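Threads > Household > Cleaning and tidying

Posted Tuesday, by the Pravgate break room account

right. break room table. again. going to do this as a thread because I've got a cup of tea and 16 minutes before the Starkness delivery

background for the new followers (hello, there are 163 of you now, no idea why) – this is the big white table at Pravgate. shared by two floors. gets wiped by whoever's turn it is, and this week that's me

things I have learnt about a white table. one, it shows everything. two, it shows everything from one side only. stand by the door and it's spotless. go round the other end with the light coming across it and it's like a beach

so first job is always to go round and look from the wrong side. crumbs tend to sit just past the shiny patch where your eye slides off
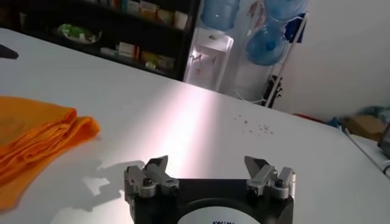

Chantharasri replied saying a dry cloth just pushes crumbs about and I should be using a handheld vac, and has anyone ever tried a dustpan on a table

yes to the dustpan. did that all last winter. it scratches if there's grit under the lip so I stopped. handheld vac went missing in October and I'm not paying for another one

also a dry cloth is fine IF you fold it. that's the whole thread really. fold the cloth

cloth scrunched in a ball = you've got one dirty lump and no idea which bit you've used. cloth folded in half and half again = loads of clean sides, you just turn it over. my nan did it with dusters, I do it with the Wundier ones out of the big pack

(not an ad, they don't know I exist. I just bought the pack)

someone asked about colours. we went orange for tables, and blue is for the sink. the old lot were all white and they got mixed up inside a week, one of them ended up doing the floor and then went back on the worktop. grim
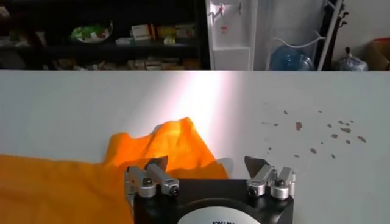
Folding is where people go wrong though. They do it in mid air, it's all skew, and they slap it down and start wiping. Put it flat on the table first and square it up there. If it's still got a hump in the middle like this orange one, with a peak stuck up on one side, you're not ready – you'd be wiping with the hump and the rest just flaps along behind. Smooth it down, corners together, then again. Takes a few seconds. Your hand should sit flat on it with a bit of cloth showing all round

then direction. far edge towards you, always. NOT in circles. circles look busy and leave a ring of crumbs round the outside which you then find with your sleeve

overlap each pass a bit. lift at the end, dont drag back

catch the crumbs at the near edge, other hand underneath, or hold a bit of scrap card there. into the bin. not on the floor. I have watched grown adults sweep it on the floor and walk off

spray comes AFTER. if you spray crumbs you get paste. so dry pass, then spray, then a clean side of the same cloth, then leave it a minute before anyone puts paperwork down

spray bottle lives on the dark counter by the shelves, please put it back there, I spent ages hunting for it last time and it was on a windowsill

while I'm moaning – the shelves. they're full. I know it's handy but every tier is rammed with little boxes and I can't dust behind any of it. picking one tier a week from now on. if your snacks are on the counter they're safe for the moment
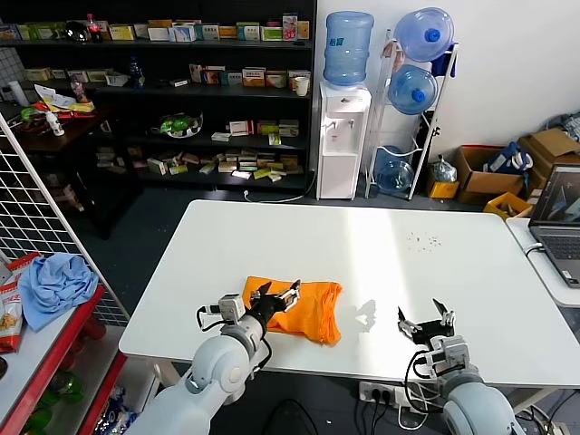 Orange cloth folded, crumbs on the right still to do, and the shelves I mean at the back.

someone will say what about the water jugs. jugs are a seperate thread. the rack's next to the dispenser, keep it there, and stop leaving cardboard on the floor beside it

oh and wash the cloths on their own. no softener, it clogs them up and they just smear. mine go in at 40 and dry on the radiator

last thing, been asked twice so – no, kitchen roll isnt the same. tears, goes bobbly, leaves bits. now you've got crumbs AND bits

ok Starkness van's here, got to go and sign for it. will do the shelf thread when I've got the bottom tier out. if you've got a better way with the far corner tell me, I can only just reach it and end up lying across the table like a seal

Contact | © Pravgate break room | Back to top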